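Print this page
E-mail this page

Flasbridge Allotment and Garden Society
Minutes of the ordinary meeting held 2021-01-23

Chair: Adaeze Iyamu
Minutes: Chibuzor Ajayi
Apologies were received from the Binton site.

1. Minutes of the last meeting
Agreed, with one correction. Under water supply, "Jevard Lane tap" should read "Jevard Lane trough". The tap is further up and was never in dispute.

2. Matters arising
The lock on the lower gate has been changed. Members who still hold an old key should hand it in at the hut. The letter to the parish council about the ditch has been sent and no reply has come back. The chair will write again and ask for a site visit before the ground dries out.

3. Seed order
The order went to Shiferaw Seeds after the autumn meeting. Broad beans, onion sets and early peas are confirmed. Parsnip is short this year and members who asked for it will get a part packet each. Orders will be made up by plot number and left in the hut for collection. Anyone who can't get to the site should ring Chibuzor.

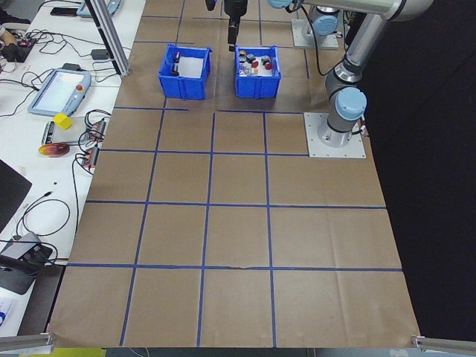
It was asked whether potatoes could be added. Shiferaw will take a late order if it is for 200 tubers or more. A sheet will go up on the hut door. If the numbers fall short, the order will be dropped and members told in good time to buy their own.

4. Plot boundaries at Binton
There was a long discussion. The paths between the upper plots have moved over the years and two holders both claim the strip beside the water butt. The old plan is not to scale. It was agreed to measure from the north fence, which has not moved, and to put in new corner pegs. Both holders accepted this. The rhubarb stays where it is until it has been picked, whichever side of the line it falls.
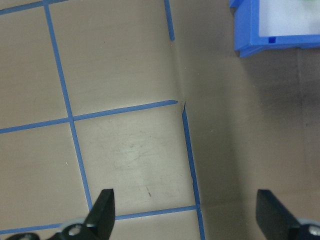 Blue tape on a tan surface, with a blue bin.

Adaeze asked that nobody take up the old pegs before the new ones are in.

5. Water
The Jevard Lane trough leaks at the joint. A repair was quoted at £200. One member thought it could be done for less with a new washer and will look at it. If that fails, the quote will be accepted without coming back to a meeting. Water stays off until the frosts are over.

6. Rents
Rents are unchanged. Two plots are unpaid and reminders have gone out. If there is no answer by the next meeting the plots will be offered to the waiting list, starting at the top.

7. Plant sale
To be held in May if rules on gatherings allow. If not, plants will be sold from the gate by order. Members are asked to save pots of nine centimetres and over, washed. Small trays are not needed.
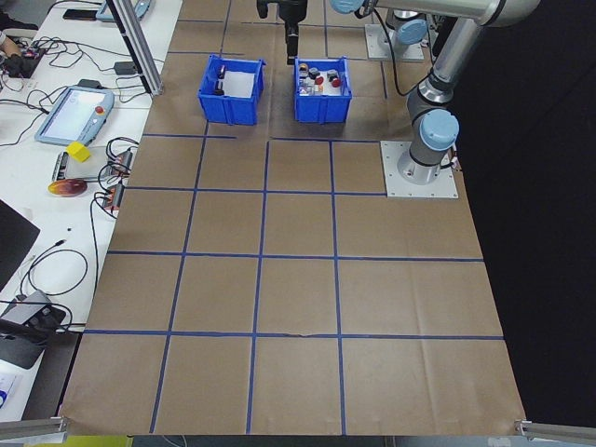 Brown paper marked out in squares, with the two blue bins near the back.

8. Any other business
Bonfires: smoke complaint from the houses on the east side. Members are reminded that fires are not allowed before dusk.
The wheelbarrow with the green handles is missing from the hut. Please return it.

Next meeting: date to be fixed by the chair and put up on the hut door.

Print this page
E-mail this page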